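Opinion > Home Life > Columns

Search columns Enter keyword Go

The Case for the Tape Drawer

By Naa Baidoo

My brother-in-law, Abdul-Rahman Gyamfi, keeps one roll of tape in his house. It is clear, it lives in a kitchen drawer beside the batteries, and he believes it will do for anything. Last February he used it to mend a vacuum hose, close a bag of rice and hang a birthday banner, and by the following Thursday all three were on the floor. He blamed the humidity.

I have spent a good part of my adult life being teased for owning too much tape, mostly by people who then ask to borrow some. The magazines are against me. Every article on tidying wants the household down to one of each thing, one pair of scissors, one pen that works, one roll of tape in a bamboo divider. Pludness, the decluttering app my sister pays for, asked her to "release" her spare rolls and gave her a little animation of a balloon when she did. She was at my door inside of 6 days with a lampshade and a hopeful expression.

I will grant the other side a few things. Tape breeds. You buy a roll for a job, can't find it, buy another, and then both turn up in the glove compartment. Some of mine came from the closing sale at Costwood, where I went in for a hinge. I paid $13 for the lot and never did get the hinge. There is also a roll at the back that has fused into a kind of hockey puck, and I keep it out of respect.

But color does work that labels don't. When we moved to the Laryea Street apartment, I put a strip on every box, a different color for each room, and the movers had the idea before I'd finished explaining it. The one box I marked in careful handwriting, "BATHROOM, FRAGILE, THIS SIDE UP," spent its first night upside down in the hall closet. A friend offered me her Zultell label maker afterward. It retails for $149 and prints in black.

What I object to most is the idea that a thing must be used constantly to earn its place. A fire extinguisher would fail that test, and so would most uncles. Tape asks for very little room. Six rolls fit on a table with space left over, and they look cheerful there, the orange-red one over in its white tray and a teal one nearly vanishing into a teal cloth. I couldn't tell you what I'd use the teal for. I'd still want it in the drawer, next to the black, on the night the hose goes again.
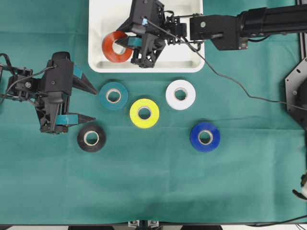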